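How a Robot Arm Learns to Hold a Cup

A robot arm is a machine built from stiff parts called links, connected by parts called joints. Your own arm works in a similar way. The bone between your shoulder and elbow is like a link, and your elbow is like a joint. A motor sits at each joint of the robot arm and turns it when a computer says so.

At Pearce School in Atmont, the after-school robotics club has a project named Erklow. The students in Erklow teach robot arms to do kitchen jobs. The job this term is pouring water from a bottle into a paper cup. One gripper holds the cup and the water comes from above.

Why pouring is hard

You can pour a drink without thinking much. Your brain does many small jobs at once. It watches the water, feels the weight of the cup and decides when to stop.

A robot has to be given each of these jobs separately. The Erklow students wrote them down at the start of the project:

Find the cup.
Close the gripper until the cup cannot slip.
Keep the cup upright.
Tilt the bottle so that the water lands inside the rim.
Stop pouring before the cup is full.
Put everything back on the table.

The second job took the longest. A paper cup is soft. If the gripper closes too little, the cup slides down. If it closes too much, the sides bend and the round opening turns into an oval. An oval is harder to pour into, and a bent cup may leak at the seam.

The gripper is the part at the end of the arm that does the work of a hand. Most grippers have only two fingers, and the fingers do not bend the way yours do. They move together and apart.

The students measured how far apart the fingers should be with the cup in place. They used a scale from 0 to 100, where 0 is fully closed and 100 is fully open. Then they tested one setting at a time and wrote down what happened to the cup. A test where you change two things at once is hard to read, so the club has a rule: one change per test.

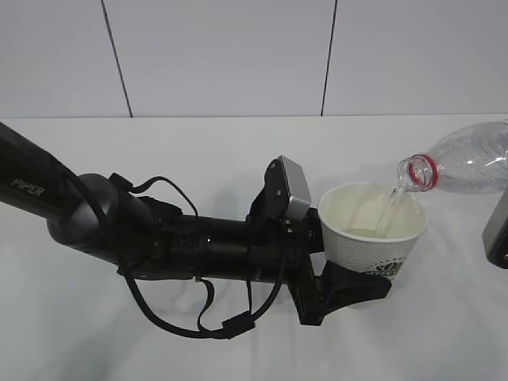
Water adds a second problem. An empty paper cup weighs very little. As water goes in, the cup gets heavier, and the arm has to push up harder to stay in the same place. If the motors did not adjust, the arm would sag and the cup would move out from under the water. Small sensors in the joints measure the angle of each joint many times a second. When an angle is wrong, the computer sends the motor a correction. This is called feedback.

You use feedback too. Hold out one hand with your eyes closed and ask a friend to set a book on it. Your hand dips, then comes back up. Your muscles noticed the change and corrected it.

How the arm learns

There are two common ways to tell a robot what to do. The first is to write a program with every movement in it. This works well if the cup is always in the same spot. If someone moves the cup a few inches, the program still sends the arm to the old spot.

The second way is to show the robot. A student guides the arm through the job while a computer records the joint angles and the camera pictures. One complete recording is called a demonstration. The computer then looks for patterns across many demonstrations – for example, what the camera picture looks like just before the gripper closes.

The club has recorded 193 demonstrations so far. In each one the cup starts in a slightly different place. If all of them started in the same place, the robot would learn about that place only.

A demonstration with a spill is also kept, but it goes in a separate folder with a note saying what went wrong. The club's teacher, Paora Mahuika, asks for the note before the table is wiped. The recordings are stored on a computer the students named Prudavine, which now holds 2756 files from all the club's projects.

Water and electricity

Motors and cables do not mix well with water. The club pours only small amounts and keeps a dry towel at each table. The stop button must be within reach of a student at all times. The person at the stop button does no other job.

Try it at home

You need a paper cup, a small bottle of water, a tray and a partner. Put the tray on the table first.

Hold the cup with your thumb and one finger only. Ask your partner to pour slowly. Notice when you begin to squeeze harder, and look at the shape of the rim when you do.

Next, pour the water out and try again with your eyes closed. Tell your partner when you think the cup is half full – then open your eyes and check.

Words to know

Link: a stiff part of a robot arm.
Joint: the place where two links meet and can turn.
Gripper: the part that holds things.
Sensor: a part that measures something, such as an angle.
Feedback: using a measurement to correct a movement.
Demonstration: one recording of a job, from start to finish.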